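4.2 Sorting and handling of artificial stems

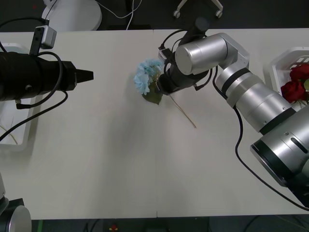 Zixuan Shao's objection, raised when a draft of this section was circulated, was that a florist's bench is the wrong place to ask whether a machine can do chores. Stems in a shop are bruised, tangled and all different lengths, Shao argued, and a result on fabric flowers would say little about any of that. We accept the point in part. The trials in this section use artificial flowers only, and we make no claim about fresh stock.

Figure 6. Two-arm workspace for the stem task, with the right gripper holding a blue hydrangea-type stem above the table. Red roses are in the basket at the right.

The task was chosen from the chore list drawn up with the Plidesgate shop (Section 3). Staff there ranked sorting of mixed stems as dull work they would gladly hand over, ahead of sweeping and well ahead of wrapping. One trial consists of picking a single stem, bringing it over the table and placing it in the basket assigned to its kind. A trial counts as a success if the stem ends up fully inside the correct basket, with no help from the operator, in under 200 seconds.

We ran 625 trials with the Mevo controller. Of these, 172 failed. Most failures happened at the pick, where the fingers closed on a leaf or on two stems at once. Dropped stems were less common, and nearly all of them were long ones held close to the bloom, where the free end swings and catches on the basket rim. Colour played no part that we could find. Wrong-basket errors were rare enough that we don't treat them separately.

The Miranda controller, tested in April on the same task, picked more cleanly but moved so slowly that many trials ran over the limit. We report it in the appendix for completeness.

For comparison, a shop employee with no special training sorted a full mixed basket in some 12 minutes, talking to customers the whole time. Neither controller came near that pace. Maxence Delorme has suggested a fairer measure would be the minutes of staff attention saved - a slow machine left running overnight might still be worth its bench space. We agree, but the present failure rate means a person has to stay close by to clear double picks, and until that changes there is little attention to save.

Section 4.3 repeats the analysis for towel folding at the Murkia laundry.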